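Drado Profile Kits: Frequently Asked Questions

Last updated in December by Yi-an Ji, customer help, Candonora

What is in a Drado kit?

Slotted aluminum bars cut to the lengths on your order, plus the corner brackets, T-nuts, screws and end caps needed to join them. The packing list inside the lid shows what belongs to each bag. Panels, casters and feet are ordered separately.

What is the longest bar you sell?

Our stock comes in at 3000 mm and we cut from that. Anything longer has to be joined with a straight connector, and we don't recommend a joint in the middle of a shelf. The shortest cut we take is 90 mm.

How exact are the cuts?

We cut square and deburr both ends. If a bar looks wrong, check it against a steel ruler before you put anything together. Tape measures with a loose hook are behind a good share of the complaints we get.

Are the bars painted?

No. Standard Drado bars are bare metal with a brushed look. White end caps and black end caps cost the same.

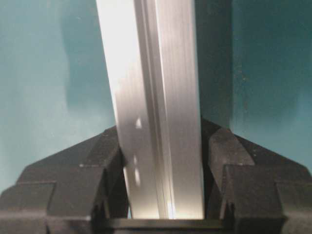
There are marks on my bar. Is it scratched?

Run a fingernail across the mark. If the nail catches, you have a scratch, and we will replace the bar if it is on a face that will show. If it doesn't catch, turn the bar a little under the lamp and look again. Bare aluminum throws back light unevenly, so one face can look nearly white while the one next to it looks gray, and small bright spots on the surface are often just glare. The fine streaks that run lengthwise are normal too. They will not rub out, so please don't try with steel wool.

How do I clean the bars?

Use a soft cloth and warm water with a drop of dish soap, then dry them. Clean the slots before assembly with an old toothbrush. Fine chips left over from cutting can sit in there and keep a T-nut from sliding. Skip oven cleaner and drain cleaner – both attack bare aluminum.

Which way do the T-nuts go in?

The standard ones slide in from the end of the bar, so put in as many as you need before you close the corner. Add one or two spares per slot if you think you might hang something later. Drop-in nuts go in from the front and turn a quarter when you tighten the screw. They cost a bit more and are worth it for changes to a finished frame.

What should I work on?

A flat table with a smooth cover. Lay the long bars down first, side by side, and line up the ends before you tighten anything. A cutting mat or a thick tablecloth is fine. Brush it off now and then, as grit under a bar can mark the metal.

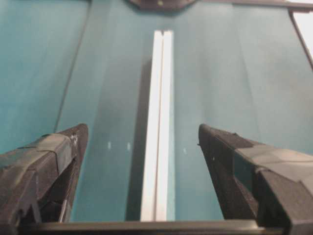

Can I cut a bar shorter myself?

A miter saw with a blade made for aluminum does the job well. Clamp the bar on both sides of the cut, wear eye protection and go slowly. A hacksaw works for one or two cuts, but you will need to file the end square. Bars you have cut cannot be returned.

How tight should the screws be?

Finger-tight until the whole frame stands square, then 8 Nm for the corner brackets. If you don't own a torque wrench, use the short hex key from the kit and stop when it starts to flex.

My frame rocks on the floor. What now?

Loosen the lower brackets, press the frame down on a floor you know is level, and tighten again one corner at a time, working diagonally. If it still rocks, order the adjustable feet.

Will Dredonar brackets fit?

The small ones will. The large Dredonar brackets use a wider screw and don't fit our slot. Roald Eklund in our Briggs workshop keeps the list of parts he has tried, and he will answer if you write in with a part number.

Do you have a plan for a simple bench shelf?

There is one in each kit with 640 mm bars. It uses a single shelf and no diagonal braces.

Can I return bars I didn't use?

Uncut stock lengths, yes, if the ends are clean and the order number is on the parcel. Bars cut to your own measurements are yours to keep, unless we made the mistake.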